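Ticket: Ivby player drops subtitles after episode 7, every series, every time
Status: Open (reopened twice)
Opened 5/17/26
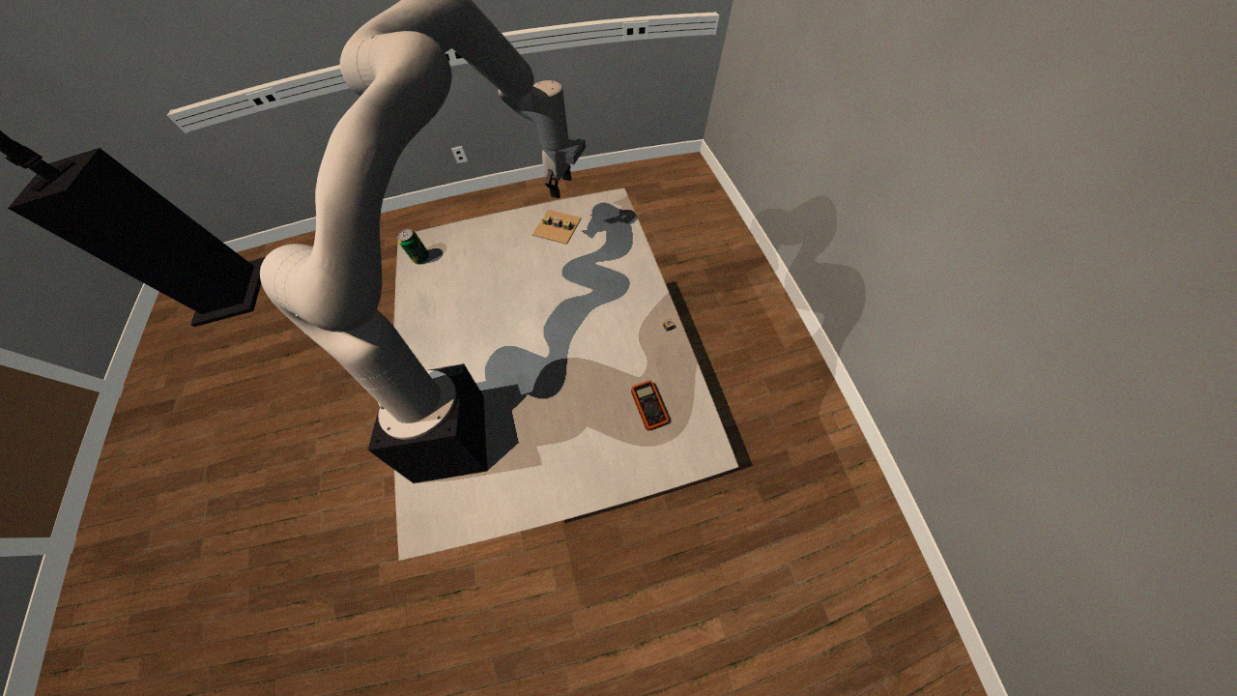
Rendered scene: white robotic arm over a cream rug.

Symptom. I watch anime on the Ivby desktop player, with subtitles, because my Japanese stops at "thank you" and the names of several kinds of noodle. Episodes one to seven of anything play perfectly. From episode eight the subtitles vanish after the opening song and come back for the closing credits, where they translate the name of the catering firm.

What I have tried, so that we needn't go round again:

1. Turned it off and on. Same.

2. Cleared the cache. It held 2,702 files. It now holds none and the subtitles are still missing. I have also lost my place in everything I was watching.

3. Switched the track from "English" to "English (2)". This gives subtitles, but for a different programme. It took me most of a fight on a bridge to notice. The hero was apparently asking his sworn enemy about school lunches, and I thought it was character development.

4. Reinstalled. The new version added a row called Because You Stopped Watching. Subtitles same.

5. Tried another series. I used Mavuvton, the one with the flying post office, as it has 31 episodes and I have seen it before. Fine to the end of seven, silent text from eight. Episode eight is the one where the postmistress explains the entire plot.

First reply from support asked if my speakers were plugged in. They are. I closed nothing, but the ticket closed itself.

Second reply asked me to send the log. The log is 585 lines long and nearly all of them say "subtitle ok". I'd query that. The last few lines before the text goes are:

loading episode 8
track found
track ok
offset 2,000
subtitle ok

That offset is zero for episodes one to seven. I am no engineer, but if the number is in seconds, my subtitles are due to start roughly half an hour after everyone has gone home. It would also explain the credits, if something gives up waiting and dumps whatever is left at the end.

Update. I found the setting. It is under Playback, then Advanced, then a second, smaller Advanced. Set it to zero by hand, and episode eight had subtitles all the way through. The postmistress did it, by the way. Sorry if you're only on six.

Update 2. Episode nine has put it back to 2,000. So the fix works for one episode at a time, provided you remember to do it before the opening song ends - I never skip the song, so I have a minute and a half and two menus called Advanced to get through. It's good exercise.

Reopened. Support now say this is a Comeck problem, as Comeck supply the subtitle files. Comeck's help page says to contact your player. I have written to both and copied each of them in, and look forward to being introduced.

Could whoever picks this up please check why the offset comes back with each new episode from eight onwards? I start the second series of Ondieki in January, and it's all courtroom scenes.

3 comments | 31 people have this problem | Shared 4 times

Related tickets
Subtitles appear in the wrong colour during flashbacks
"English (2)" is not English
Player skips opening song without asking
Ondieki series one: episodes listed in alphabetical order
Can't turn off Because You Stopped Watching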